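Herkia two-arm table sorter: data card and notes

Version of 30/07/2018

What is in the folder

Herkia is a robot with two arms that we build in the shared workshop at Rokholm. The folder holds recordings of the robot moving small household things from a tray into baskets. There are 123 recordings in total. In 77 of them both arms are used, in the others only the right one.

I write this card for members of the workshop who want to train their own controller, and also for myself, as I forget quickly what I have changed.

How one recording is made

Put the tray near the front of the table and the two baskets behind it. Place a few things on the tray. The order is free, but please do not make it tidy, because a tidy tray is too easy for the robot. Fruit is welcome. Soft fruit must be changed when the skin is damaged.

Start the program, wait for the two short sounds, and then guide the arms with the hand controllers. One recording takes one object from the tray to a basket. If the object falls on the floor, stop and mark the recording as failed. Do not delete it. 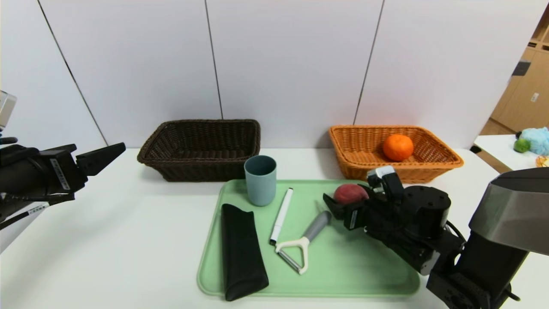 The joint positions are saved 10 times per second in a plain text file, one line for each moment. The left arm comes first in the line, then the right arm, then the two gripper openings. A gripper value of 0 means closed. Angles are in degrees.

The folder "Simiyu" has the recordings from the old gripper fingers, which were shorter. Please do not mix them with the new ones. I did it once in December and lost two evenings before I understood why the arm always stopped too high.

Known problems

The right elbow has a little play, so the first seconds after a cold start are less exact. Let the arms move for some minutes before you record.

The Gireo power supply switches itself off if both shoulders lift at the same moment. Until we have a stronger one, the speed is limited to 74 per cent in the settings file. Leave it like this.

Thin, flat things are difficult to pick up. The fingers often slide over them and the recording looks good until the last second.

Use and sharing

Members may copy everything. If you are outside the workshop, write to us first. When you add recordings, add also one line to the list in the main folder with the object, the arm used, and whether it failed.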